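Ticket 338 – Break room table, Minbridge office
Category: Furniture and surfaces
Priority: Low
Opened by: Sumaiya Karunaratne
Status: Closed, recheck in February

Issue as reported
The light wood table in the break room has a tacky patch near the middle. Plates stick to it slightly when you pick them up, and napkins leave paper behind. I noticed it on Monday after lunch and wiped it with a damp cloth, which made no difference. The table is a Culness, the same model as the one in room 108, and that one is fine.

Reply from facilities
Thanks. Please don't use the blue scouring pads on it. Can you tell us what it has been cleaned with, and whether the patch is raised or flat to the touch?

Reply from Sumaiya
Flat. I can't see it unless I get down level with the table, and then it's a dull area a bit larger than a dinner plate. The spray under the sink is Gindance multi-surface. The bottle says to rinse after use on wood and I doubt anyone has been doing that. We got through two bottles between spring and now.

Log

August 8, 2024, 9:40 – Cleared the table. Wiped the whole top with warm water and a drop of dish soap, then plain water, then a dry cotton cloth. The cloth came up gray the first time. Patch still tacky.

10:15 – Repeated on the patch only, going with the grain. Less tacky, but a napkin still drags.

10:50 – Mixed white vinegar and water, one part to ten, and tried it on the underside first. No change in color after 20 minutes, so used it on the patch. Wiped off right away with plain water and dried. Most of the residue came off with this step. The cloth was slimy, which fits with cleaner build-up.

11:30 – Checked the plates too. Two of the Ndlovu plastic ones had the same film on the bottom, so some of the stickiness was coming from them. Washed all of them by hand and left them on the rack. They had been going through the dishwasher on the short cycle – that may be part of it.

1:20 – Patch dry. Napkin slides freely. Finish looks even with the rest of the top when you look across it toward the window.

3:05 – Put a plate down, left it for half an hour with a full mug on it, and lifted it. No sticking, no ring.

Reply from facilities
Good result. We've taken the Gindance bottle out of the break room and put it with the supplies for the tile floors. Please use soap and water on the table from now on. If the patch comes back we can have the top refinished, but the last quote for a table that size was roughly 2,000 and I'd like to avoid it.

Reply from Sumaiya
Understood. A few notes for whoever picks this up next:
Dry cloths are in drawer 3, to the left of the sink.
The plastic plates should go on the long cycle or be washed by hand.
Don't leave fruit sitting on the bare wood over a weekend. Use a plate or the bowl.
If a tacky spot shows up, start with soap and water and give it time to dry before trying anything else.

I'm also asking for a second dish rack. The one we have holds six plates and the rest end up stacked while they're still damp – that can wait for its own ticket. Fine to close this one. 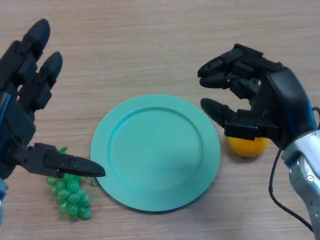
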